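# Chapter 6: Mixed Storage and Retrieval Time

Storage systems are usually judged by how much they hold. Capacity is easy to measure, but it says little about the cost of getting an item back out. This chapter treats retrieval time as the main quantity and capacity as a limit placed on it.

Two arrangements are compared. In **sorted storage**, each class of item has its own container. In **mixed storage**, items of different classes share a container and are found by sight or by touch. Sorted storage moves the work to the moment of putting away; mixed storage moves it to the moment of search.

The main data set comes from the Nurnus depot, where Tuấn Vi logged 4,000 retrievals of household goods in May. Of these, 3,528 ended with the correct item on the first attempt. The remaining 472 form the error set used in Section 6.4.

Three terms are needed before Section 6.1:

- **Search time**: the interval from opening a container to touching the correct item.
- **Occlusion**: the share of an item's surface hidden by its neighbors.
- **Fill ratio**: the volume of the contents divided by the volume of the container.

Fill ratio alone is a poor predictor of search time. Item shape matters more — a bowl can hide a small object completely, while a brush of equal volume hides very little.
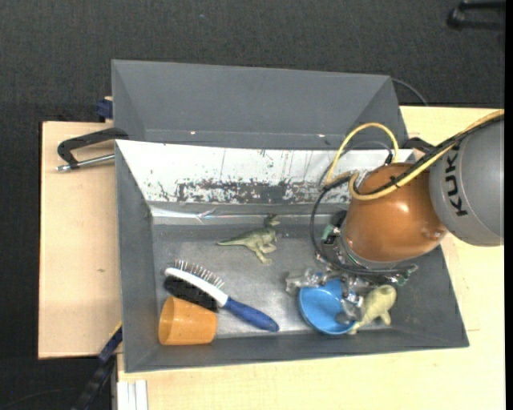

Section 6.1 derives search time for a container in which every item is equally likely to be requested. Section 6.2 drops that assumption and orders items by demand.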